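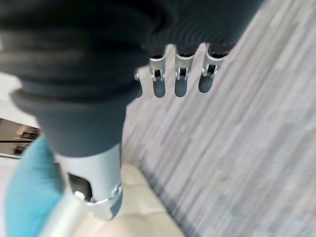
When will the Prito Street bridge close to traffic?

The bridge will close at 9 a.m. on the first day of work, now set for February 15, 2019, and the town of Haverford expects it to stay closed for six weeks.

Print | E-mail
Shares: 173
Comments (6)

Search this site
Enter keyword

HAVERFORD - Drivers who use the Prito Street bridge to get between Haverford and Binberg will have to take another route for the rest of the winter while crews replace the deck and both expansion joints.

The work had been planned for last summer but was put off when the only bid came in higher than the town had set aside. A second round of bidding brought in a lower price from Stuso, a contractor based in Binberg, and the town board approved the contract at its January meeting.

Town engineers said the deck has been patched several times and that water has been getting through to the steel below. The bridge was last inspected in the fall. It was rated safe for cars and light trucks, but the report said the deck should be replaced before another full winter of plowing and road salt.

The weight limit that was posted after the inspection will be lifted when the bridge reopens. Until then, fuel and delivery trucks will keep using the county road, as they have since the signs went up.

The marked detour follows Mill Road north to the county road and crosses the river at the Binberg town line. The town says it will add nine minutes to the drive between the two downtowns, and more in the late afternoon. A temporary signal will be put up where Mill Road meets the county road. Left turns from the Mill Road gas station will not be allowed while the signal is in use.

Walkers will still be able to cross for most of the job. The sidewalk on the downstream side sits on its own beams and will stay open behind a fence, except for two days when the old deck is lifted out. Those dates will be posted at both ends of the bridge and on the town website. Bicycles must be walked across.

School buses will run on changed times. Students who live on the east side of the river should expect to be picked up earlier in the morning, and the district has mailed new schedules to those homes. The afternoon schedule stays the same for the elementary school. High school buses will reach the east side stops later than usual.

The fire department will keep an engine on the east side of the river during the closing, parked at the highway garage. Ambulance calls on that side will be answered first from Binberg under an agreement the two towns signed in February.

Trash and recycling pickup will not change. Residents on the short section of Prito Street between the bridge and the old feed store are asked to bring their bins to the corner, where the trucks will be able to turn around.

Businesses near the bridge will stay open, and the town has put up signs saying so at both ends of the detour. The public parking lot beside the river will be used for equipment and materials. Free parking will be offered behind the town hall instead, with no time limit until the job is finished.

Cold weather could change the schedule. The new deck will be made of precast sections, but the concrete poured between them needs several days above freezing or heated covers to set. Stuso has included the covers in its price. Heavy snow would stop work, and the contract allows extra days for that.

Questions about the detour can be left with the highway office during business hours. Updates will be posted on the town website each week.

Print this story | E-mail this story
Share 173 | 6 comments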